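Home Topics Ask Unanswered Members Log in

Opening a small bar: do I have to serve food, and how much is enough?

4 min read

Posted in Bars, cafés and small venues

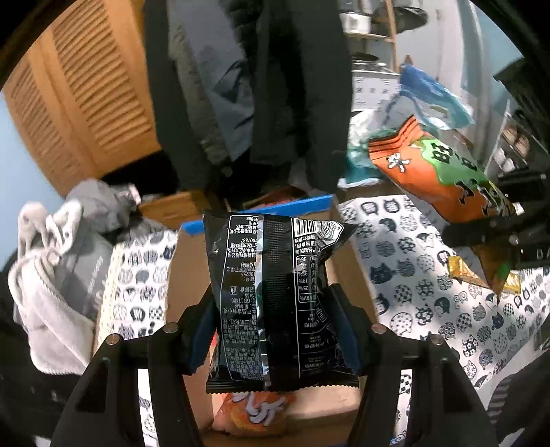 I'm taking over a narrow shop unit on Perlow Street with the aim of opening a wine and beer bar in May. It used to be a key cutter's. There is no kitchen, no extraction and no room to put either in. The back room has a sink, a socket and a door on to the yard where the bins go.

My first plan was drinks only, with packets of crisps and nuts behind the counter. The landlord says that's fine by him. My business partner thinks we'll lose people at seven o'clock when they get hungry and go up the road to Malhotra, which does small plates and is full most nights. She wants cheese boards, toasties and something hot in winter.

The unit will hold 40-odd people if they like each other. We have put aside 500 pounds for anything to do with food, on top of the fridges we need anyway. There will be two of us working on a normal night and one on a quiet one.

So, two things. Can a bar this size get by on packets? And if we do go for boards and toasties, what do I need to have in place before we open, given there's no proper kitchen? I have asked the council but the person who deals with it isn't back until Thursday.

Zofia Wieczorek

3 replies

Anil Amin

I ran a bar called Dritum for six years, about the same size as yours and also without a kitchen, so I can tell you what we did. Your council may see some things differently, so still have the conversation on Thursday.

On the first point, yes, you can get by on packets. We did for the first year. People came in before dinner or after dinner, and the bit in between was dead. Our takings between seven and nine were poor on every night except Friday. When we started doing boards, those two hours picked up and people stayed for a second or third glass. The food itself made very little. I would treat it as a way of keeping people in their seats and price it so that you don't lose money.

What we ended up with was a cheese board, a meat board, olives, bread, and one toastie that changed when we got bored of it. Keep it that short. We tried a longer menu one autumn and threw a lot of it away.

Before you open:

Register as a food business with the council. It's free, and you're supposed to do it at least 28 days before you start trading. You need to do this even if you only sell drinks and packets, so get it done now whichever way you go.

Sort out the sink. You need somewhere to wash your hands that isn't where you wash the boards and knives. One sink in the back room was our biggest problem. We had to put in a small hand basin, and the plumber charged 400 because the waste had to go under the floor. If yours is near an outside wall it may be less, but get a quote before you spend your food money on anything else.

Do a food hygiene course, both of you. Level 2 is the usual one and you can do it online in an evening.

Write down what you do. Fridge temperatures, cleaning, what came in and when you opened it. The Food Standards Agency has a free pack for small caterers, which is what we used.

Allergens. Cheese, bread, mustard and nuts will cover a good few of them, and your staff have to be able to tell a customer what's in each thing. We kept a folder by the till. If you cut and wrap anything on the premises before it is ordered, the labelling rules are stricter, so we never did.

For the toasties we bought a second-hand contact grill for 197 pounds from a café that was closing. It gave off more smell than smoke, but the flat upstairs did mention it. Check your lease for anything about cooking, and ask the landlord again using the word toastie, as "food" may mean something else to him. Tell your insurer as well.

With one person on, stop the hot food. You can't pour drinks and watch a grill in a back room. We put up a sign saying boards only on Mondays and Tuesdays and no one minded.

kasevell_regular

Just get a van to park outside. The Kasevell does it at weekends, pizza, and it's rammed. You don't have to do anything except let people bring it in.

pumpclip

The van is all right if there's somewhere for it to stand. Perlow Street is double yellows on that side as far as I remember, and the trader needs a street trading licence of their own in a lot of places. The Kasevell has its own car park.

Something halfway is to let people bring in food from the places near you. Go and ask Malhotra if they would do a few dishes to take out. Supply plates and cutlery and charge nothing for it. You'll have extra washing up and extra rubbish, so look at the size of your trade bin first. I worked somewhere that did this and the boxes filled the yard by Saturday night.

I agree with Anil about the sink. Also, check what your premises licence says before you print a menu. Ours had a condition left over from the last tenant that drinks after ten were only to be served with a table meal, and we didn't read it until we'd been open a month. Yours was a key cutter's so you are presumably applying fresh, but read whatever conditions they send back. You can ask for wording to be changed while it's still going through, and it costs more to do it later.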